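Chapter 2
Sorting Before Storing

After reading this chapter you should be able to:
Tell the difference between sorting and putting away
Set up a sorting surface in a small room
Divide a mixed pile into groups that match the places where things are kept
Deal with items that belong to no group

Key terms: sorting surface, holding spot, mixed pile, home, parent item

Most household clutter is mixed. A drawer that holds only socks may be messy, but it can be straightened in a few minutes. The end of a kitchen counter is harder, since it collects mail, food packaging, clothing, toys and dishes in the same square foot. Each of these has a different home, and some of them have no home at all and should leave the house.

In this book, sorting means deciding what group a thing belongs to. Putting away means carrying it to its home. People who do both at once walk back and forth through the house with one item at a time and often stop halfway. The Drovberg apartment study, which began in July 2000, followed households in 2 buildings as they cleared a shared family room. Households that finished sorting before they put anything away made fewer trips between rooms. We will return to the study in Chapter 5.

The sorting surface

A sorting surface is any flat area where a mixed pile can be spread out in a single layer. A table works well. So does a bed, a clean floor, or the lid of a large storage bin. A raised rim is useful because small parts and tubes do not roll off. The surface should be at a height where you can work without bending for long – a low bin is fine for a child but tiring for most adults.

Families with young children usually face the widest mix. Snack wrappers and torn boxes end up with toys, cups and loose pieces of cloth, and a toy may be half hidden by something meant for the trash.
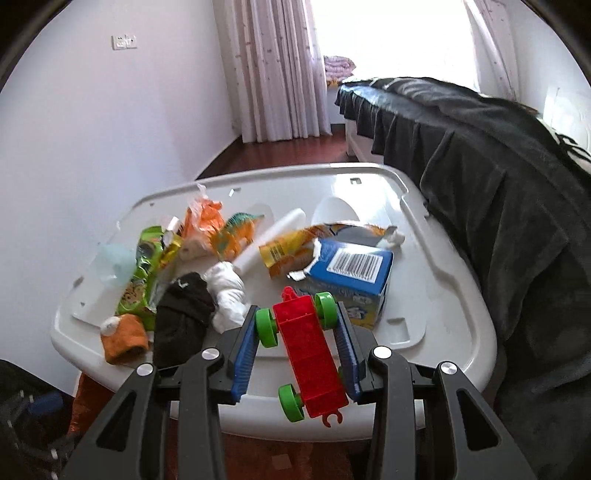
Begin with the trash. Wrappers, used tissue and packaging take up a lot of room for their weight, and removing them makes the rest easier to see. Check each box before you throw it out. Next, take out cups and bowls and set them together for the kitchen. Cloth items come third. Shake each one open, as small toys get caught in the folds.

Toys are left for last. Keep wheels, hooks and other parts with the parent item whenever you can identify it. A part you cannot match goes into the holding spot, a small container that is checked again at the end of the session – see Section 2.2.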